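Print | E-mail this page

Jullwood teleop notes – strawberry and bowl
28 Feb 2021 – Uthai Phromma

Plank-table scene loaded in the simulator. Start pose: gripper open and up high, strawberry in the white bowl.

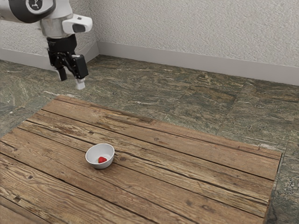 Benjie Evangelista thinks we should drop the hand controller's translation scale before recording any more, as new operators overshoot on the approach and the policy will learn the correction along with the grasp. Agreed. Scale set to 3:1 for the next batch.

Target is 500 demos, 2 operators. Rules for both:
– no pausing above the bowl
– come down between the rim and the fruit, slowly
– discard any run where the bowl shifts

Lillbridge logger still drops the gripper channel on restart. Check file size after each save.

To do: replay the September set at the new scale.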